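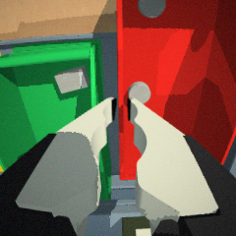

Arguments about automation at work usually start with a number, and the number usually comes from the people selling the machine. This chapter starts one step earlier, with the job itself. In most workplaces the job looks dull on paper: pick up a part, move it, set it down, do it again. Look at it from close up, where two white fingers with small black pads on their tips nearly meet in front of a red panel, and a good deal is being asked of a very narrow gap. A person on a packing line closes that gap without thinking. The firm that wants a machine to close it has to pay someone to think about it for months, and that cost seldom appears in the brochure.

Consider the parts plant at Fultusberg, which we will follow through the chapter. Management bought a handling system called Wistell and told the floor that 38 jobs would be "freed up for higher-value work." The phrase was never defined. By December, 14 of those workers had been moved to a new role, cell attendant, at the same pay. The rest had left or gone to the night shift. The attendants cleared jams, straightened cases that had been set down crooked, and restarted the arm after it stopped. 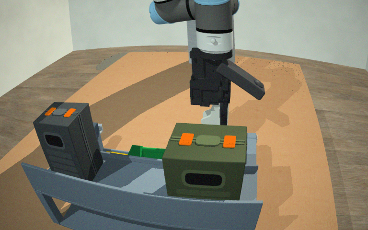

Was this higher-value work? The company said yes and pointed to its uptime figure of 96 percent. The attendants pointed out that the figure counted a cell as "up" whenever an attendant had it running again within the minute. Both statements were true — and only one of them made it into the annual report.

A second plant, at Lestirdale, took a slower route. It kept its packers, gave them a say in how the Osei cells were laid out, and accepted 33 weeks of poor output while the problems were worked through. Its managers now describe this as a success. We should be careful here too. Lestirdale had a full order book and patient owners, and it is hard to say how much of the result came from the method and how much from the money.

As you read, keep two questions in hand. Who does the work that the machine leaves over, and what are they paid for it? Section 1 takes up the first by going back to the Fultusberg shift logs, beginning with the stoppages that were written down by hand.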